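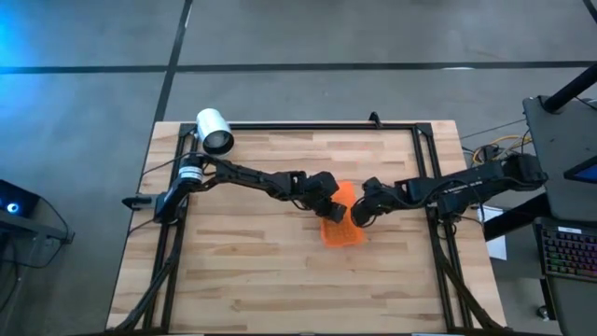 How many demonstrations does a new task need before we train on it?
For a two-arm task we ask for at least 200 good ones. Single-arm tasks can be tried with fewer, but results below that number have been hard to repeat.

The question was sent in by the Royer office before the meeting and the answer was agreed under item 2.

Teleoperation working group, minutes
2020-05-06
Chair: Armelle Guillot
Notes: Baptiste Guillot
Apologies: none

1. Minutes of the March meeting
Accepted with one change. The lag on the Livlow link was measured on the wrist joint only, and the minutes said all joints. Baptiste has fixed the copy on the shared drive.

2. Progress on recordings
The handover task now has 203 accepted demonstrations. The soft-object task, where both grippers come together over the piece before lifting, has fewer and will be the main work until the next meeting. Total for all tasks since the project began is 468.

Armelle asked how many were thrown out. Baptiste said about 15 percent, most of them in the first days with a new operator. The usual fault is a long pause partway through, while the operator decides which arm should go first. The model then learns the pause. It was agreed that any recording with a stop longer than three seconds is to be rejected at the time, not left for review.

3. Hand guiding or remote control
Discussed at length. Hand guiding is quicker to learn and gives the operator a real feel for contact. Against that, one person cannot guide two arms well, and the operator's hands end up in the camera view. Remote control with the leader arms avoids both problems but the operator feels nothing when the fingers close.

Armelle would like to keep hand guiding for setting start positions only. Baptiste did not agree fully. He thinks it is still useful for single-arm insertion and wants to finish the Gristo connector set that way. Agreed: the Gristo set stays with hand guiding, everything else goes to remote control.

4. Grippers meeting over the object
When the two grippers work very close together the operators tend to bring them in at the same moment, and the fingers sometimes touch. There is no damage so far but the servos load up and the recording is spoiled. Two proposals:
a) always bring the left arm in first and hold it, then the right
b) slow both arms down inside a set distance of each other
Option (a) will be tried first as it needs no change to the software. Option (b) is to be costed by Fasus, who wrote the current control code.

5. Starting positions of the object
Baptiste reported that operators put the object back in nearly the same place each time. In the last test the policy failed on most trials when the piece was turned a little. From now on the object is to be moved and turned before every run. A printed sheet of 27 start positions will be used, in shuffled order. Armelle asked that the sheet number be typed into the log with each recording.

6. Cables
The arm cables need more slack at full reach. Baptiste to add length at the shoulder and retie. No recording on a rig until its cables have been checked through the whole range of motion.

7. Operator time
Sessions are too long. Quality drops in the second hour. Sessions will be limited to 45 minutes with a break after.

8. Other business
The leader arm grips are worn and slip. Replacements from Livlow have been ordered, no delivery date yet.

Actions
Baptiste: start position sheet, cable slack, rejection rule added to the operator notes
Armelle: write to Fasus about item 4(b), reply to Royer
Both: review the first 20 soft-object recordings made with the left arm first

Next meeting to be set once the Fasus reply is in.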